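Sarantis Teleoperation Laboratory
July 30, 2025

1/ The laboratory completed scheduled maintenance on Cell 2 this morning. The cell consists of one white worktable, a pair of haptic gloves with controllers, and the hand-held gripper tools. This thread records what was done, for the benefit of partner sites running the same setup.

2/ Cell 2 is used for cup work: picking, sorting and stacking. The cups are light, so small errors in the gloves or the gripper fingers show up quickly in the results. Service is due every 120 operating hours. The log stood at 581 hours at the start of this service.

3/ The gloves are checked first. Controller straps are tightened across the back of each hand, and the wrist modules are seated with the strap snug and the cable leading away from the fingers. The operator then moves both hands over the cups while a second person watches the tracking display.
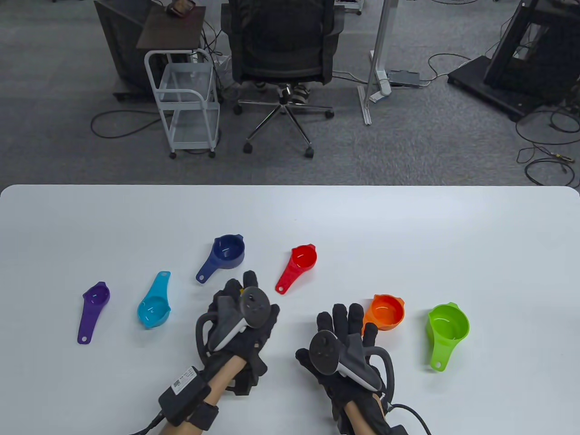

4/ Glove checks, in order
Finger response, one finger at a time, both hands.
Thumbstick centering. A stick that does not return to center is replaced, never recalibrated in software.
Cable slack at the wrist with the arm fully extended.
Strap wear. Two straps were replaced today.

5/ The left index finger was reading low at the start of the session. The cause was a connector at the wrist module that had worked partly out of its socket. It was reseated and the finger now reads within limits. Sites that reported similar drift in March should check this connector before ordering a new glove.

6/ The gripper tools come next. Finger pads are wiped with a dry cloth, then with the approved cleaner, and left for 14 minutes. Finger screws are checked with the torque driver kept in the cell drawer. Please do not use a standard hex key, as over-tightening has cracked finger mounts in the past.

7/ Approach height is set last. The tool is brought in over a single small cup standing on the bare table. The underside of the finger should clear the rim before closing begins. If the finger touches the rim on the way in, the cup tips and the trial is lost.
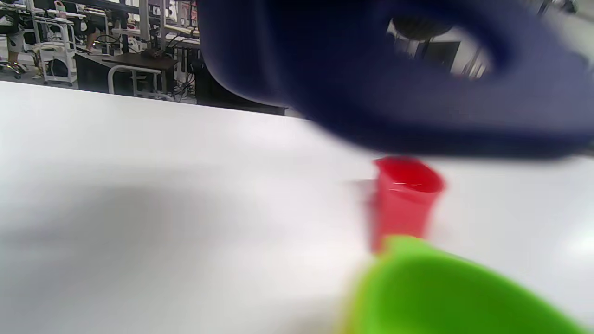 Muthoni Owino: We run the same fingers at Oston and find that the clearance changes after the pads are swapped. Do you reset approach height every time, or only at full service?

8/ In reply to Muthoni Owino: every time. New pads are slightly thicker than worn ones, and the difference is enough to matter with the smallest cups. The reset takes a few minutes and should be entered in the log as a separate line, with the initials of the person who did it.

9/ A related matter is table lighting. The camera on the gripper tool sets its own exposure, and a broad shadow on a white surface can cause it to brighten the whole view. Edges of pale objects then become hard to find. We ask that exposure be locked after the lights have been on for a while, and that it be checked with an arm held over the table as well as with the table clear.
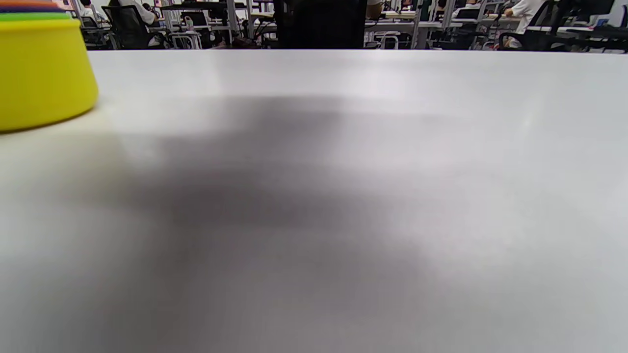

10/ Exposure values for Cell 2 were reviewed under both conditions and one was lowered. The new value has been entered in the shared settings sheet. Bultthorpe and Oston should not copy it directly, as their ceiling lights differ from ours. The procedure can be copied. The number cannot.

11/ The tabletop was also cleaned. Only the mild cleaner listed in the service guide should be used. Stronger products leave a shine that the camera reads as a bright patch near the far edge of the table.

12/ Open items. One thumbstick on the spare right controller is still out of tolerance and a part has been requested. The spare gripper tool has not been serviced and is tagged accordingly. It must not be used for recorded sessions until the tag is removed.

13/ Service was carried out by Brodie McAlister and Melina Kontogiannis and signed off by Efthymia Lambrakis. Cell 2 is released for normal use from this afternoon. Operators should run the short warm-up routine before their first session.

14/ The updated checklist is in the Sallata shared folder under Cell 2, Maintenance. Earlier versions should be deleted from local machines. Questions about the approach height reset may be sent to Sofia Karras.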